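Projektbericht: Binden, lösen, wieder binden
Kabelbinder und Arbeitsflächen im Werkraum

Projektgruppe Honddale, Betreuung: Mikkel Kragh

1. Wie wir auf das Thema kamen

Beim Aufräumen im Juli haben wir die Schubladen im Werkraum komplett ausgekippt und die Kabelbinder auf einen Haufen gelegt. Es waren fast 1000 Stück, in allen Längen und durcheinander mit Schrauben, Klettresten und abgeschnittenen Enden. Trotzdem hatte sich das ganze Semester über jemand beschwert, dass gerade der passende fehlt. Aus dem Ärger wurde eine Projektidee: Wir wollten herausfinden, welche Kabelbinder wir an den Tischen wirklich brauchen, wie man sie sauber setzt und wie eine Arbeitsfläche aussehen muss, auf der man schnell und ohne Kratzer im Tisch arbeiten kann.

Das klingt nach einem kleinen Thema. Wir hatten am Ende zu wenig Zeit!

2. Material

Verwendet haben wir schwarze Kabelbinder der Sorte Narner in zwei Längen, 100 und 200 mm, dazu einen Seitenschneider, eine Flachzange und für die Gegenprobe Klettband von Doson. Als Unterlage dienten Schneidematten. Weiße Binder haben wir nach dem ersten Nachmittag weggelassen, damit die Gruppen an den Tischen mit demselben Material arbeiten.

Die Schneidematte war zuerst nur zum Schonen der Tischplatte gedacht. Dann stellte sich heraus, wie praktisch das Raster ist: Man legt den Binder an einer Linie an, liest die Länge ab und muss kein Lineal suchen. Auf dem hellen Grün sieht man außerdem jedes abgeschnittene Stückchen sofort. Auf unserer alten dunklen Platte sind die Enden regelmäßig liegen geblieben und irgendwann im Ärmel gelandet.

3. Durchführung

Gearbeitet wurde an sechs Plätzen. Jede Gruppe hat ihre Leitungen zuerst lose verlegt und dann mit Bindern fixiert. Wir haben drei Arten verglichen:

Locker vorgelegt: Der Binder wird zur offenen Schlaufe gebogen, höchstens ein paar Zähne weit eingefädelt und erst am Schluss zugezogen.

Sofort fest: Der Binder wird gleich beim Verlegen stramm gezogen, das Ende bleibt zunächst lang.

Sofort fest und gekürzt: wie eben, nur wird das Ende direkt am Kopf abgeschnitten.

Mit der dritten Art hatten wir angefangen, weil sie am ordentlichsten aussieht. Sie war auch die teuerste. Wer einmal eine Leitung vergessen hat, durfte alles aufschneiden und neu binden, und bei uns hat jede Gruppe mindestens einmal eine Leitung vergessen. Das lange Ende stört zwar, man kann den Binder daran aber gut greifen und nachziehen. Mikkel Kragh hat uns außerdem gezeigt, wie man die Sperrzunge im Kopf mit einer Nadel anhebt und den Binder heil wieder herausbekommt. Das hat uns alle begeistert – zwei von uns haben danach eine halbe Stunde lang nur noch Binder geöffnet.

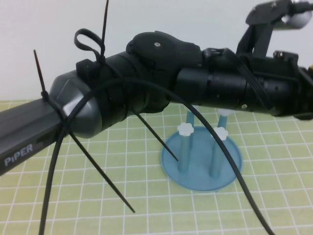

Abb. 1: Schwarze Kabelbinder mit langen Enden über der hellgrünen Schneidematte; einer ist zur offenen Schlaufe gebogen.

4. Ergebnisse

Am liebsten haben die Gruppen mit der lockeren Variante gearbeitet. Man verlegt in Ruhe, schaut noch einmal drüber und zieht dann der Reihe nach zu. Gekürzt wird ganz zum Schluss und möglichst bündig, denn ein schräg abgeschnittener Rest am Kopf ist scharf. (Pflaster stehen jetzt ebenfalls auf der Materialliste.)

Die kurzen Binder reichten für einzelne dünne Leitungen gut aus, bei Bündeln griffen alle zu den langen. Das Klettband von Doson fanden wir angenehm, solange noch viel umgebaut wird. An engen Stellen trägt es uns zu dick auf.

5. Was noch offen ist

Wir wissen nicht, wie oft man einen mit der Nadel geöffneten Binder wiederverwenden kann. Bei einigen hielt die Zunge danach spürbar schlechter, systematisch geprüft haben wir das nicht. Die Gruppe Mensah möchte hier im nächsten Semester weitermachen und hat sich die aussortierten Stücke schon reserviert.

Die Schubladen sind inzwischen nach Länge sortiert und beschriftet. Für Reststücke steht ein Becher neben jeder Matte.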